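A Day at the Stolomby Paper and Pixel Fair

7 September 2022

I have been making digital collages for long enough to own 758 separate files of torn paper edges, so when the Stolomby Paper and Pixel Fair announced it was opening its doors to hobbyists for the first time, I put my name down before reading the part about parking. The parking was in a field. The field was on a hill. My shoes have recovered.

The fair is held in the old Qureshi building, which used to make envelopes and still smells faintly of glue. They give you a lanyard at the door and a tote bag with nothing in it, the idea being that you will fill it. For a fair that is half about digital art this takes some nerve. Most of what I bought came home as a download code on a card the size of a bus ticket, and I had lost two of those by lunch.

The ground floor was all paper. I am not a paper person any more, having given it up when the cat discovered washi tape, but I walked the rows anyway and was polite to everyone. There was a man marbling sheets in a tray, and a long line of people waiting to be allowed to drag a comb through it. The sheets cost $8 each to make yourself and $8 each to buy ready made by somebody who knows how. I stood in the line.

My marbled sheet is brown. It started out as three colors, all of them nice.

Upstairs was where I had meant to be all along. Serno had the biggest stand, with four large screens and a row of stools that were too high for anybody to sit on with dignity. They sell brush packs and overlays, and they were showing this year's set, which has 70 brushes in it. I tried a good many. Eleven of them are rain. I like rain in a picture as much as the next person, but I had trouble telling "Drizzle Soft" from "Mist Heavy," and the young woman at the stand admitted she did too.

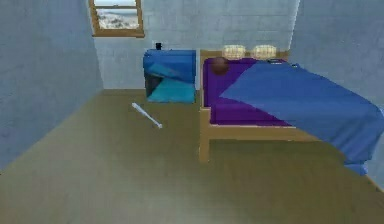 Next to Serno, and looking a little squashed by it, was Pandeo, which is really just Lucrezia Rizzi and a folding table. I have been using her kits for years. She does those muted backgrounds with old maps and pressed ferns, and I had built up a picture of her as someone very serene in a linen apron. She was eating a meatball sandwich over her keyboard and arguing with the Wi-Fi. I liked her right away.

She gave a short talk at eleven on blending modes, and I took notes, most of which I can read. Her main advice was to stop reaching for Multiply every time. I reach for Multiply every time. She put the same flower on the same background with each mode in turn, and the room (there were 21 chairs and I got the last one, behind a pillar) made small approving noises at Soft Light. She also said to save your layers with real names. I have a piece on my computer right now with a layer called "thing copy copy 4," and I felt that she knew.

Lunch was a baked potato. The choice of fillings was cheese or the other one, and I never found out what the other one was.

In the afternoon I had signed up for the hands-on session with Thomas Costa, who teaches masking. If you haven't come across masking, it is how you cut something out of one picture to put it into another without leaving a pale fuzzy outline that makes your grandmother look haunted. He has a very calm voice and a method that involves zooming in a great deal more than I ever have. We were each given a photo of a dandelion clock to cut out. I think this was meant as a challenge, or possibly a punishment. After forty minutes I had a decent stem.

The woman beside me finished hers and asked if she could do another. I shared a table with her for the rest of the session and we got along fine.

What I did learn, and have used twice this week, is his trick with the edges: paint the mask with a brush that has some grain to it, at half strength, and go over it more than once. It works very well on hair and torn paper. On a dandelion it works if you are Thomas Costa.

A few practical notes for anyone thinking of going. The next one is in January, same building, and I'm told the field will be swapped for a proper lot, though I'd pack boots. Bring your own tablet for the workshops, as the loaners have pens that have been chewed. Tickets for the talks are free but you have to collect them from a desk on the ground floor, and the talks are upstairs, and the elevator is for envelopes. Download your codes the same evening. Mine from Serno went through fine, and Lucrezia sent me a replacement for one I'd lost before I had finished typing the apology.

I came home with two background kits, a set of old stamps (scanned), the rain brushes after all, and the brown sheet. I have scanned that too. With the color taken out and Soft Light on, it makes a pretty good storm cloud, and it is now torn paper edge number 759 as well.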